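Lernero opens entries for Bundby Growers' Weekend

Cannabis seed company Lernero has opened entries for the Bundby Growers' Weekend, which returns in February for its fourth year. The event brings together home growers, seed breeders and makers of extracts for two days of judging, talks and trade stalls.

There will be 4 judged classes this time: indoor flower, outdoor flower, solventless extract and edibles. Edibles is a new class and replaces the open class used in previous years. Growers may enter as many classes as they like, but only one sample can be put forward in each.

Space in the main hall has been increased to 440 places, and up to 200 of these will be held back for people who enter a sample. Remaining tickets go on general sale once entries have closed. Ticket holders from last year will receive an email with a booking link and do not need to register again.

Samples will be judged blind on look, smell, flavour and effect. Each judge receives a numbered kit and has two weeks to return a score sheet. Lab results for strength and mould will be printed next to the scores in the results booklet — a change many growers asked for after the last event.

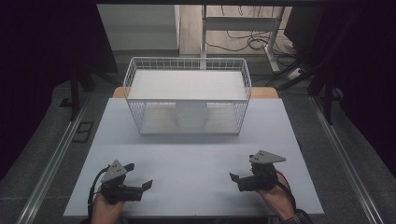
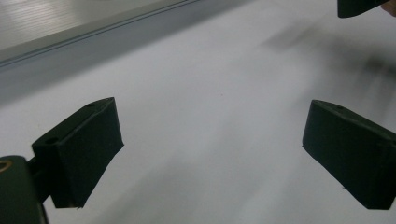
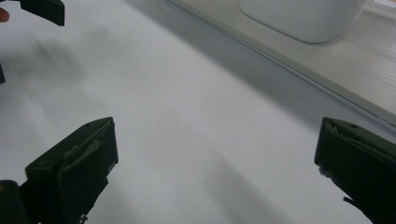 White tabletop, seen in all three pictures.

The talks programme is being run by Stefanou, the soil and compost supplier, which has sponsored the event since it began. Sessions will cover living soil, drying and curing in small spaces, keeping mother plants healthy over winter, and seed storage. Talks start at 11am on both days and are included in the ticket price.

Skokoden will supply the glass jars for all entries. Jars are posted out when an entry is accepted, and samples sent in any other container will not be judged. Growers should fill in the label on the lid and leave the side of the jar clear.

The event is open to adults aged 21 and over, and proof of age will be checked at the door. Entrants must follow the law on growing and carrying cannabis where they live. Lernero cannot give legal advice or accept samples sent from abroad.

Entry forms and the full rules are available on the Lernero website. Trade stall bookings and press passes are handled by the Lernero events desk.

ENDS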